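How to Run a Hands-On Gripper Station at an Open Day

Last spring our lab opened its doors to the neighborhood for an afternoon, and the station people lined up for was the one where you pick up two hand-held grippers and try to do a simple job with them. We are doing it again on Mon 20 April. Several groups have asked how we set it up, so these are the steps we follow.

What you need

A pair of hand-held grippers with wrist cables and straps
One head camera and a spare
A large table that people can walk up to from one side
Colored paper, a few soft cloths, and a box of blocks
Two staff members, one to fit the gear and one to talk to the line
A sign-up sheet and a clock that visitors can see

Step 1. Pick the tasks

Choose tasks that take under a minute. We started with a long list and cut it down to two: fold a sheet of paper in half, and stack blocks. Folding is the harder one. Adults tend to think it will be easy and children tend to go straight at it. Skip anything with liquids or small screws.

Step 2. Set up the night before

Put the table where the line can form without crossing the cables. Run the system for ten minutes with every light in the room turned on. Marisol Bellamy set ours up in the morning the first year and found that a ceiling light washed out the markers on one side of the table. It took her 46 minutes to move everything, and the doors opened late.

Save one test recording and play it back. If the markers drop out in the playback, move the light or move the table.

Step 3. Fit the visitor

Start with the left hand. Slide the fingers under the straps, pull them snug across the back of the hand, and ask the visitor to open and close the jaws a few times. Then do the right. Put the head camera on last. Ask people to take off loose bracelets and push up long sleeves.

Children with small hands may not be able to close the jaws all the way. Let them use one gripper with both hands and leave the recording off.

Step 4. Show it once, then step back

Do the task yourself while the visitor watches. Talk through it in a few words and stop talking when they start.
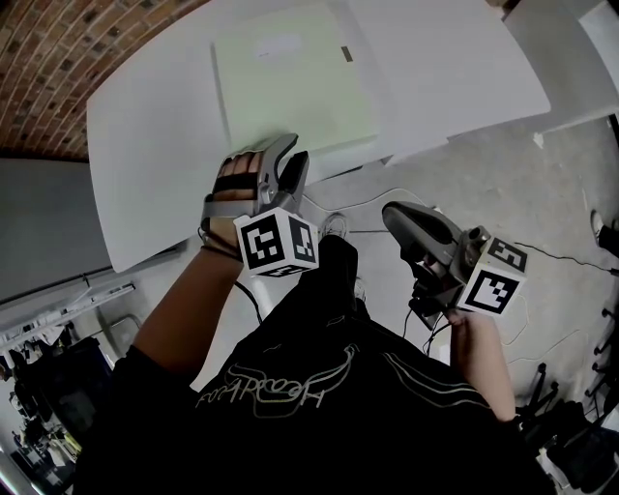

Folding paper is mostly a matter of keeping the sheet still, and visitors rush that part. Tell them to pin it before they try to lift anything. With the pale green sheet, the left gripper presses its jaws down on the front edge while the right one stays free. Keep the marker cubes facing out, and ask visitors not to tuck their elbows in so far that an arm covers them.

Step 5. Keep the line moving

Allow two tries per person. Arlo Mahmoud wrote the names on the sheet and called the next person up during the second try, and that worked well. Wipe down the grippers and straps between visitors.

Step 6. Pack up

Unplug at the wall first, then coil the cables one at a time and tape a label to each. Copy the recordings to the lab drive before anyone goes home. Delete the ones from visitors who did not sign the release form. Charge the spare camera too. We forgot, and had to cancel a school visit in May.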